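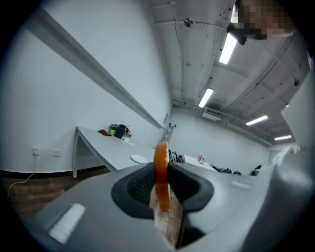

Somebody in our building told me that leaving a slice out on a bare plate by the kettle ruins it inside the hour, and that the steam makes it stale faster than the open air does. I've heard this repeated so many times now that I'd like to know if there is anything to it.

Does a kettle on the same table make bread go stale?

Asked by crustfirst, 11/2/19
Viewed 2154 times

We have a long white table in a shared room at work. The kettle lives at the far end with a potted plant and the usual odds and ends that pile up next to any kettle. The bread gets eaten at the near end, on small round white plates. It's plain white sliced bread, nothing special. People put a slice on a plate, get called away, and come back to it later.

Over the past few weeks I have been told all of the following with a completely straight face:

Steam from the kettle dries bread out.

Steam from the kettle keeps bread soft, so you should move it closer.

A plant on the table "pulls the moisture" out of bread.

A china plate makes the bottom of the slice go soggy and you have to use wood.

Bread should be kept in the refrigerator.

You will notice the first two can't both be right. When I pointed this out I was sent a link to the Nekex bread keeper, which the seller says keeps a sliced loaf fresh "up to 70 percent longer." Longer than what, it doesn't say. Longer than a loaf left in the rain? I don't want to buy a gadget for a loaf that gets used up in a couple of days anyway.

What I want is pretty simple. I'd like to know where on the table the bread should go, what (if anything) it should go in, and whether a slice on a plate can be covered with something so it's still pleasant after a while. I would also like the crumbs to stop traveling down to the kettle end, where there's a red cloth that seems to collect them. If the answer is "eat your bread sooner," fine, but I'd like to hear it from someone who has tried the other things.

Please don't recommend a toaster. We aren't allowed one.

plainloaf

Two different things are getting mixed up here, and the people giving you advice are mixing them up too.

The first is drying out. A cut slice has a lot of open surface, and in a dry heated room the water leaves it. You can feel this. The face goes a bit rough and the corners start to lift. A cover of almost any kind slows it down.

The second is going stale, and that happens even in a sealed bag. The starch in the crumb firms up as the bread sits. It happens faster at refrigerator temperature than on the counter, so whoever told you to refrigerate it was doing you no favors, unless your room is so hot and damp that mold shows up first. If you want to keep bread for longer than a few days, freeze it. Sliced white bread freezes very well and a single slice thaws on a plate while you're answering your mail.

Now the kettle. A kettle puts out a puff of steam for a short time and then stops. If the bread is right up against it, under the spout, you could get a damp slice. At the other end of a long table I don't believe it does anything you could measure with ordinary kitchen equipment, and I would like to see the person who claims otherwise pick out the "steamed" slice with their eyes shut. I did a rough version of this at home. I put a slice next to the kettle and another on a plate across the room, boiled the kettle as often as I normally would over a morning, and ate both. They were both a little dry. That was the whole result. I'm aware it's a poor test, but it's one more test than your coworkers have done.

The plant is harmless. If anything a watered plant gives off moisture, but a small pot on a table isn't going to rescue your lunch either. I'd only say keep it at the kettle end where it is, so nobody brushes soil onto the plates.

As for china against wood, there is something in that one, but only with warm bread. Put a hot slice on cold china and the underside sweats. Room temperature bread out of a bag has no reason to. You can go on using your plates.

For covering a slice, turn a second plate or a bowl upside down over it. I mean it. A bowl is better, as it doesn't press on the bread. I've used the fancy covers and the beeswax wraps and an upside-down cereal bowl, and the bowl won by virtue of already being in the cupboard. 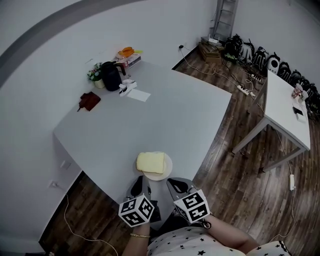

The only place the bowl falls down is when the slice hangs over the rim. Standard sliced bread is a bit too big for a lot of side plates, and the corner that pokes out past the edge is the first part to go hard. Either cut the slice in half and stack it or use a bigger plate. Cutting it in half also means fewer crumbs on the table when somebody picks it up, because they aren't folding a big floppy slice over on itself.

On the Nekex thing, I have never used one, so take this for what it's worth. "Up to" is doing all the work in that sentence. Zero percent is also "up to 70 percent." I went looking for what they compared it against and couldn't find it either. A box with a lid slows down drying. So does the plastic bag the bread comes in, folded under itself with the air pushed out, and you've paid for that already.

For the crumbs, put the bread, the knife and the butter on a tray. A tray with a lip. You carry the whole tray to the sink and tap it off. Without a tray people wipe with the flat of the hand, and they always wipe away from themselves, which at your table is toward the kettle.

I would also move that cloth. A cloth lying on the same table as food gets used as a napkin, a potholder and a dust rag, sometimes all in one day, and people assume it's clean just from the fact that it's there. Hang it up or wash it.

doughnotdisturb

The answer above is fine as far as it goes, but I don't agree about the plastic bag. I keep bread in a linen bag, have done so for years, and the crust stays much nicer. Mine is a Karppinen and cost $17. In plastic the crust goes leathery by the second day.

Steam DOES matter by the way. My old place had the bread bin right beside the kettle and we got mold constantly. Moved it and the mold stopped.

Comments on this answer

plainloaf: A linen bag is good for a crusty loaf. For soft sliced bread it'll dry it out faster than plastic, there's hardly any crust there to protect. And a closed bin inches from a kettle that's on all day is a different case from an open plate at the far end of a long table. I'd believe you about the mold. Did you change anything else at the same time? Clean the bin, for instance?

doughnotdisturb: We did clean it, yes. But I'm sure it was the kettle.

crustfirst: I'm going to file that one under maybe.
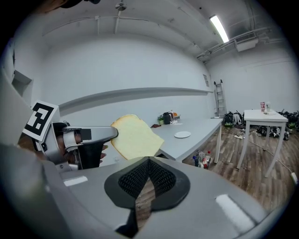

Wurkcombe Community Help, Kitchen and Break Room Team

One more reply was moved here from a duplicate thread about shared tables.

halfaslice

I look after the supplies for a couple of break rooms at Flamham and went through a good deal of this. A lot of what gets said about bread is really about the person saying it not wanting to share a table with somebody else's crumbs, so I would start with the layout and worry about storage afterward.

Keep one end for hot drinks and one end for food. It sounds like you've got that already. The trouble is the middle, where everything drifts. If you have a second, smaller table anywhere in the room, give the cups to that one and leave the long table for the kettle and the bread. People setting a cup down wherever there's a gap is what pushes the bread plate along until it ends up by the kettle in the first place.

Clean plates go face down or in a cupboard. I don't like an empty plate sitting out on its own, you never know if it's waiting to be used or was used already, and nobody wants to be the one to ask. Ours had a dusty ring on them by the afternoon and I had been told for months that this was "from the kettle." It was dust.

I tried a paper towel over the slice, as somebody always suggests it. Dry paper towel does next to nothing. Damp paper towel makes the top of the bread taste like damp paper towel. A bowl is better, I agree with plainloaf on that. We did buy proper mesh domes and they're useful outdoors in summer for flies, but the air goes straight through them, so as far as drying goes you may as well leave the slice uncovered.

Don't put out more bread than will get eaten. I used to lay slices out on a plate so it looked generous, then threw half of it away at the end of the day. Since March I leave the bag out with a clip on it and people take their own. There were complaints that it looked cheap. A loaf here costs 80 cents more than it did when I started doing this, so they can complain.

I'd skip the bread keeper. If you do end up with one, check that it fits a standard loaf lying down, and wash it out when you change loaves. Old crumbs in the corners will do more harm than any kettle.

Comments on this answer

crustfirst: We have a small table on the other side of the room, so I'll try moving the cups there. I've also started using the upside-down bowl. A coworker has already informed me that it traps the staleness in.

plainloaf: Ask them how.

crustfirst: I did. They said it was well known.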